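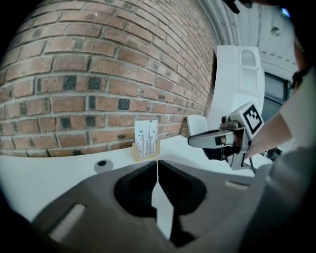

Most of the argument about teaching robots by hand is an argument about who should do the teaching, and I think the people who pay for it have that question the wrong way around. They want the fastest hands. They hire for speed, they pay by the finished recording, and then they wonder why the robot moves like somebody trying to catch a bus. Take a job as small as a white tabletop with a flat dark disc on one side and a little printed card in a holder at the back. A fast person will reach for the disc, close, lift and be on to the next one. A person worth learning from comes in a bit slower, lines the two finger pads up with the thing before closing them, and waits for the other hand if there is one working nearby. When two grippers share one table, as they do in a lot of this work now, the waiting matters more than the reaching.

I spent part of last August at Maglaya, a small shop that records tasks for other companies. The one I watched most was called Clireck inside the building, and it was mostly tabletop work. The target was 1000 recordings. They got 593 they were willing to keep. The manager thought of this as a shortfall, and on paper it was.

Sławomir Wysocka did the largest share of those. He had been a picture framer before and he was the slowest person on the team. On a good day he made fewer than half the recordings the younger people did. When the client trained on everyone's work together, the arm would sometimes go for an object, stop partway, and swing off in a new direction. When they trained on his alone, it did that much less. I don't want to make too much of one case. It was one client and one set of tasks. But I have heard the same thing from enough other places that I believe it.

The usual answer is that volume fixes this. Collect enough and the bad habits average out. I don't think habits average out when everybody has the same one, and being paid by the piece gives everybody the same one. If all your people cut the corner on the approach, your robot will cut it too, and another 600 recordings will teach it to cut the corner with more confidence.

Fiachra Coughlan, who runs the remote control side at Flaltanine, disagrees with me and has said so at length. Her operators sit in another room and drive the arms from a desk. She says a slow operator over a remote link is usually a lost operator, and that what I call care is often just a person who can't judge depth on a screen. She is right about that. Slow and careful are two different things and you have to watch somebody for a while to tell which one you've got. With a tool in your own hand you feel the contact. At her desks you mostly don't, and people hover.

What I would say back to her is that her shop also pays by the piece, and her operators hover and then rush to make up for the hovering. You can see both in the same recording.

So pay by the hour. Let people throw out their own bad takes without losing money on them. Have somebody who knows the task watch a few from each person every week, and talk to them about what they saw. Welitis switched to hourly pay last year and their count dropped to 479 for a stretch where they had planned on nearly twice that. They kept the customer. I asked one of their people what had changed on the floor and she said it had gotten quieter, and that people had started putting things back where they found them between takes.

Anyone who has trained a new hire knows how this goes. You don't put the new person next to whoever is racing the clock.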